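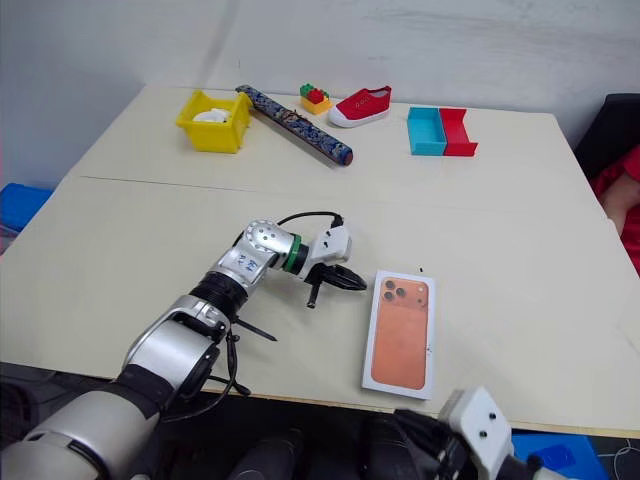 Fig. 1. A phone box on the near half of the table, with a row of objects behind it.

Week 2: What a remix is for

Last week we got as far as the extended edit, where a three-minute song was made to last until the bar queue cleared. This week, the remix proper. Bring headphones, and a charger if yours are the needy kind.

Our set track is "Pristhorpe" by Hitel, released on the Brornudberg label in two versions. The original sold 1,582 copies. The Thepsuriya Dub, which keeps one line of the vocal and most of the bass, sold 3,172. The singer is said to have taken this well.

Terms you need
Stem: a single part (drums, keys, voice) supplied on its own.
Dub: a version with the song largely removed.
Breakdown: the drums stop and everyone looks at the ceiling.

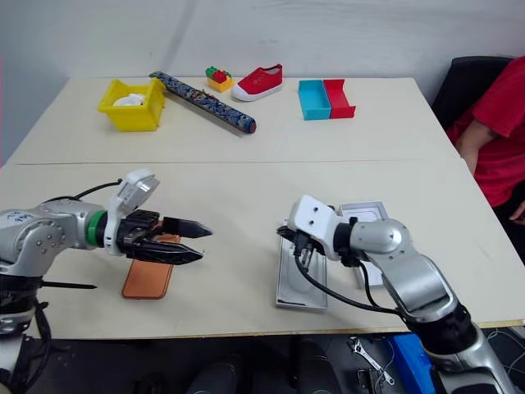
Fig. 2. Tabletop with yellow bin and blue patterned roll.

Listening task
Play both versions through, original first. Note where the kick drum enters, where the voice first appears and what has happened to the chords. "It has more energy" will earn you a sad face in the margin.

For the seminar
Write one page on who should be credited as author of the dub. June's essay question is suspiciously similar, so keep your notes.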